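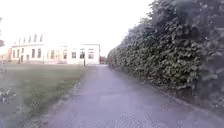

Skutow keeps hugging the left edge when one side is hedge

Forum: Navigation and planning
9 replies

mossgrid
Rover on the Kandska planner, outdoor paths, single colour camera plus wheel odometry. No lidar on this build, please don't tell me to buy one. Long straight stretch, tall hedge on the right, grass on the left. Drifts left every run, ends up with two wheels near the grass. Centre line from the segmentation looks fine to my eye. Where would you start?

tarn_owl
Is it the mask or the costmap? Log both, same timestamp. Everyone stares at the mask and the problem is downstream.

mossgrid
Costmap shows the hedge fat. Inflation is at 36 cm both sides, but the hedge gets it twice I think. Once as "vegetation", once as "obstacle".

pebbledash
Bet you its exposure. Bright sky, auto exposure chases it, shadows go to mush, the strip of soil under the hedge reads as hedge. So the path looks narrower than it is on that side. Lock the exposure on the lower half of the image and rerun.

tarn_owl
Disagree. He just said the layer is counted twice. Fix the known bug first, then play with the camera.

pebbledash
Both can be true. I had the same drift in January with no double layer at all, just glare. Costs ten minutes to check.

mossgrid
Ok ran it with the duplicate layer off. Better, not gone. Mean offset was 34 cm left, now 21. Then did the bit past the buildings, grass on the right there, stone edging between it and the tarmac, wall on the left.

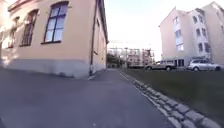
On that part it holds the middle nicely, a little wobble when the shade changes but nothing I'd lose sleep over. So the controller is ok? Same gains, same speed. Makes me think its purely the hedge side.

kerbcrawler9
Not so fast. Wall is a clean straight edge, cobbles are a clean straight edge. Any half decent fit works there. Your ragged grass edge is the hard case and that's the LEFT one. Maybe the planner trusts the left too much because the right is noisy. What weights?

mossgrid
Equal weights. But there's a confidence term, Skjelbred release added it. Hadn't looked at it tbh

kerbcrawler9
There you go. Confidence on the hedge edge will be rubbish, so it follows the grass edge at a fixed distance. If your nominal path width is set too small you get exactly this. Drifts toward whichever edge it beleives.

tarn_owl
That's a better theory than mine. Width is a parameter in Kandska, default is for pavements. Yours is a wide path.

pebbledash
Still say lock the exposure.

mossgrid
Width was default, yes. Doubled it. Also locked exposure to keep pebbledash happy. One awkward spot left, where there's a post close in on the left and tall weeds beside it. 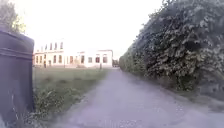 Post and weeds on the left, hedge down the right

The weeds come out half path half grass, flickers from frame to frame, and the local plan twitches with it. Doesn't stop, just shuffles. Tried a median over 2 frames, no use obviously.

kerbcrawler9
Median over two isn't a median. Try five, or do it properly and accumulate in the map with a decay. The Brinthorpe fork has a temporal layer, bit rough but it builds.

tarn_owl
Would not use the fork for this. It smears anything that moves, and you'll have people and bikes on a path sooner or later. Mask blur plus hysteresis on the class switch, done in an afternoon.

kerbcrawler9
You can exclude moving classes, it's in the config.

tarn_owl
If the classifier can't tell weeds from tarmac I'm not trusting it to tell me what moves.

mossgrid
Going with hysteresis first as it's less to break. Will try the fork on recorded data only. Anyone got sensible starting values for the decay? Camera is low down if that matters

kerbcrawler9
It matters loads. Near stuff gets huge in the image and swings about when you pitch. Start with a short decay, under a second, and post the bag if it still twitches.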